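My renewal letter from Budden came on a Monday, and the premium on our contents policy had gone up by 15 percent. No claims, same address, same cover. I called them at 10 and waited a while before I got through to a man who was polite and could not tell me much. He said prices had gone up across the board.

I asked what would happen if I raised the deductible to $200. He ran the numbers and the increase mostly went away. Nobody had offered me that in the letter. I also asked him to take off the accidental damage add-on for the garden shed, which I don't remember choosing. That went too.

Then I got quotes from two other companies. Jekstead was cheaper, but their policy pays what your things are worth now, used, and Budden pays for new ones. For a TV that's a big difference - for a sofa it's even bigger. Plonden wanted a full list of everything in the house before they would quote, so I gave up on them.

I stayed with Budden in the end. I still plan to make that list in July, room by room, with receipts where I have them. If you have a renewal coming, read the page with the limits on it. Mine had a cap on bikes that I had never noticed.

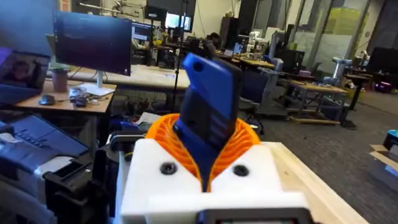 Something blue, gripped in orange fingers.

2 comments

Essam Kettani
Same thing with my car policy. I called and they took a bit off, but you have to ask.

Bouchra El Idrissi
Check the bike cap again if you keep them outside. Ours only covered bikes in a locked building.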